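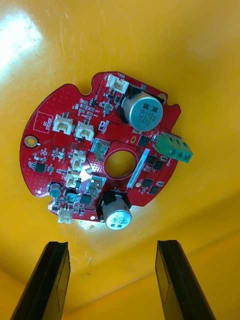
Re: Round driver boards, sorting and storage

On 15 Aug 2019, Graham Blackburn wrote:
> Are the red boards from the Dunleavy lot worth keeping?
> I'd sooner bin them than test all 94.

Keep them. The upper large cap is marked 330 and 63V, so discharge through a resistor before stacking. The green screw terminals stick out past the rim – bag each board separately. 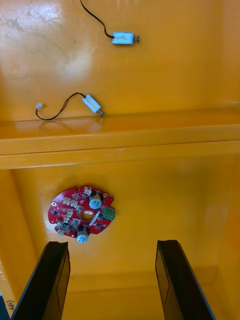 Solenoids go in the same drawer as the boards for now, leads left on. Check coil resistance and reject anything over 200 ohms. Labels should carry the Stellgate lot number, same as we did in May.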